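Journal > Home and Table > Small Jobs

March 15, 2026
By the Farkow kitchen diarist

I've been meaning to write about the black table for weeks now, and as it's raining and there's a pot of tea beside me that needs drinking, today seems as good a day as any. Those of you who have been reading since the Gurgate days will remember the old pine one, which had a wobble, a burn mark and a great many years of jam in its joints. I was very fond of it. It didn't fit through the door of the new flat, though, and after a fairly undignified half hour on the landing it went to live with a neighbour downstairs, where I'm told it is much loved and still wobbles.

So then we had no table, and we ate off our knees for most of August. I don't recommend this with soup. I looked at all sorts, and nearly bought a very handsome oak one that cost more than my first car, and in the end I settled on a black one from Ljungberg with a shiny top and a black frame underneath. I had my doubts. My mother always said that a dark table shows everything, and she was quite right, it shows every crumb and every fingerprint and every ring from every cup (I keep a cloth on the radiator for exactly this and I must wipe it down half a dozen times a day). But oh, the things you put on it look lovely! A plain white plate looks as though it has been set out for company. I had no idea I owned such nice plates. They're the same old ones we've always had, a bit scratched if you hold them to the light.

This has led to what I can only call a plate habit. It started with fruit. I've never been a fruit bowl person, as things always seem to vanish to the bottom of a bowl and turn up again a fortnight later in a state, and I had read somewhere that food left in plain sight gets eaten. Well, it does. I started putting a few things out on flat plates in the morning, a little here and a little there, and by teatime they were gone. Vegetables as well, which surprised me more. A raw carrot sitting on a plate by itself has a sort of dignity to it, and people pick it up and eat it who would never dream of opening the fridge drawer.

There are usually two plates on the go in our house now. One sits on the black table and gets whatever is bright and crunchy, and the other goes on the white table through the doorway, and that one is nearly always strawberries when I can get decent ones. I've become quite particular about moving things on and off them. You want to set them down gently, one at a time, with a bit of space between. If you tip a whole bag out it looks like the end of a market day.

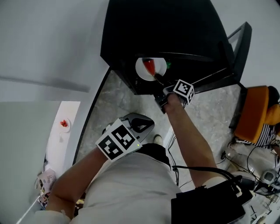
The red one on its plate, with the strawberries through the doorway.

I will say a word about the floor too, as several of you asked after the last post. It's grey with a marble pattern and I didn't choose it, it came with the flat, and for the first month I was rather rude about it. I'd wanted boards. But it has grown on me. It's kind to muddy shoes and it goes with the pale grey walls, and it sweeps up in no time at all. In the depths of winter it's perishing underfoot, so slippers are a must before the kettle's boiled.

The orange chair was the other gamble. I'd had my eye on it in the Eltel shop for ages, walking past and pretending I wasn't looking, and then one Saturday I simply went in and sat down in it and that was that. Everything else in the room is black or white or grey, and I'd begun to feel we were living inside a newspaper. One orange chair put that right at a stroke. It's always the first seat taken. I've stopped expecting to sit in it myself, and I've more or less made peace with the stool.

What I haven't managed to sort out is the white table in the next room. It was going to be my tidy table, with the strawberries and perhaps a small jug of something, and it does start out that way each Monday. Then the odds and ends creep in. Post, hair bands, a ball of string, somebody's gloves. I did buy two baskets to put it all in and now I have two full baskets and the odds and ends as well, so if any of you has a method that has lasted longer than a week I'd be very glad to hear it.

Next time I'm hoping to show you the shelf over the kettle, if it's up by then. I've a jigsaw of 1,000 pieces to get off the black table first. It's a harbour, and I'm stuck on the sky.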